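Re: [kitchen-share] glass lids, cloths, and the marble-look table

From: Riaan Adams 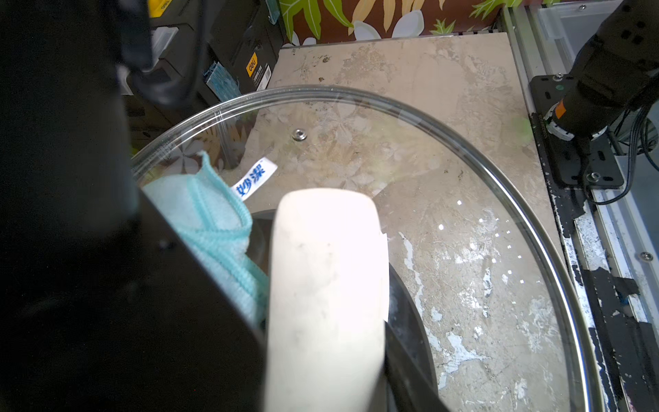 Sorry for the slow answer, been running all afternoon. Going through Refilwe's points in order, her message is quoted at the bottom.

Lids first. Yes the big round glass one with the metal rim is staying. It fits the Joubert pot and also the deep one Odair brought in April, so please don't box it up with the giveaway stuff. Wipe under the rim too, grease sits in there and you only notice when it drips down the glass. Warm water, dish soap, blue cloth. No steel wool on glass!! Lerato found scratches on the small one and was not happy.

Knob - if you take one off to clean round the fitting, put the screw and the washer in the jar by the window. Not in your pocket. Sibusiso I am looking at you. A replacement knob is 45 plus postage from Statico and they take forever.

Cloths. The light blue microfiber ones are for glass and pots only. The one with the 妙潔 tag and the teal stitching is the best of them, hardly leaves any lint. Wash seperately, no softener, hang over the rail. Please don't cut the tags off, that's how I tell them from the floor ones.

Table. I know, the marble pattern is worn white in patches and has dark specks all over. I've had a go at the specks with baking soda, left it 20 minutes, no change that I could see. Lerato thinks they're in the surface and not on it. If anyone has a trick that isn't bleach, reply to the list. Until then a wet lid goes on a cloth, not straight on the tabletop.

A new top the same size was quoted at 1,036 from Drendarier, not counting delivery. We have 500 in the kitchen tin. So either we live with it or get a good thick oilcloth - Hurerance has one for 200 and I would go with that. Say yes or no by tomorrow noon, I can pick it up on the way home.

Got to go, pot's on.

Riaan

On behalf of the kitchen list, Refilwe Makhubela wrote:

> Hi all
>
> Quick ones before I start sorting shelves.
>
> 1. Which lids are we keeping? There are more lids than pots by now.
> 2. Are the blue cloths for everything or just dishes? Found one in the mop bucket.
> 3. Can anything be done about the table, or do we get a new top? Odair Toledo said he'd help carry if so.
>
> I'm in from 8 tomorrow, will do the pots first and leave the table till I here from somebody.
>
> Refilwe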